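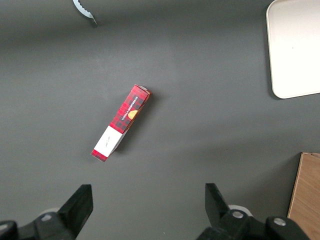
お茶の盆には何をのせるの？
甘いもの、すっぱいもの、飲みもの。それで足りる。

祖母の答えはいつもそれだった。短い。短いくせに、守るのがむずかしい。

四時に叔母が来る。あと三十分もない。片付けは途中、台所の電球は切れたまま、わたしはまだ靴下が片方。盆、盆はどこ。あった、白いの。角の丸いやつ。ふちに爪が当たってかちんと鳴る。昔からこの音。

甘いものはショートブレッド。バニラ味、赤いタータンの箱。十二月にロティッツの駅前で買って、そのまま戸棚の奥。賞味期限、見ない。見たら出せなくなる。白い帯に何か書いてあるけれど字が小さすぎて、眼鏡、眼鏡もない。まあいい。箱のまま出すか、皿に並べるか。叔母は箱のままを嫌う。でも皿は全部、ナルヌーレン行きの段ボールの中だ。ガムテープで二重にとめてしまった。ばか。

すっぱいものはレモンのつもりだった。流しの横にあると思ったら、ない。買い物袋をひっくり返す。玉ねぎ、領収書、八十九円のマッチ。レモン、どこ。廊下まで転がっていた。拾って袖でふく。

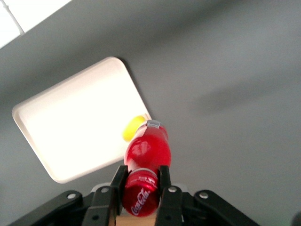
飲みものが問題だった。紅茶の缶は空。ポリティスの店は日曜は休み。となると赤いコーラの瓶しかない。叔母にコーラ。笑うだろうか、怒るだろうか。祖母の葬式の日、あの人は控え室で冷たいコーラを二本飲んだ。続けて二本。泣くかわりに飲んでいるように見えた。だから出してもいい気がする。いや、やっぱりお湯をわかすべきか。やかんも段ボールだ。

残っているのは引き出しが二段の小さな木の箪笥。これだけは荷造りできずにいる。叔母が取りに来るのもこれだ。上の段には切手、下の段には鍵の束と、コマスロウの家の権利書。あるはず。あるはずだけど、先週から開けていいない。黒い取っ手に手をかけて、やめる。二人で開ける約束だった。電話でそう言われて、はいと答えた。はいと言うとき、わたしはいつも早すぎる。

盆を置きなおす。窓のほうへ、いや箪笥の手前へ。レモンが転がる。もどす。また転がる。ふちで止まった。コースターがいる、コースター。ない。たたんだ布巾でいいか。箱、やっぱり箱のままだ。ごめん叔母さん。

靴下のもう片方を椅子の下でみつけて、はきながら玄関へ行く。転びそうになる。まだ呼び鈴は鳴っていないのに、階段の下で咳ばらいが三回。早い。十五分も早い。あの人はいつだってそう。

鍵をまわす。戸があく。外套も脱がずに、叔母はわたしの横をすりぬけて居間へ行ってしまった。

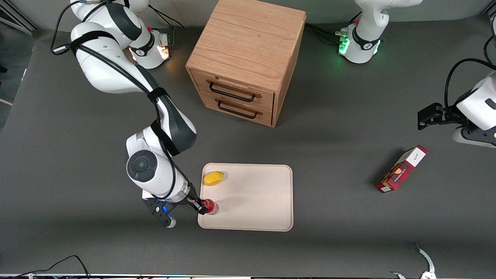 まだその盆を使っているの、と叔母は言った。あの人はね、盆には三つと決めていたけれど、三つめはしょっちゅう忘れたのよ、だからわたしはいつも喉がかわいていた。

そう言ってもう座っている。わたしは立ったまま、コップ、コップはどの箱だっけと考えていた。叔母は外套のポケットから栓抜きを出して、膝の上に置いた。

「先に飲むわ。引き出しは、そのあと」

わたしは一番上の段ボールのテープをはがしはじめた。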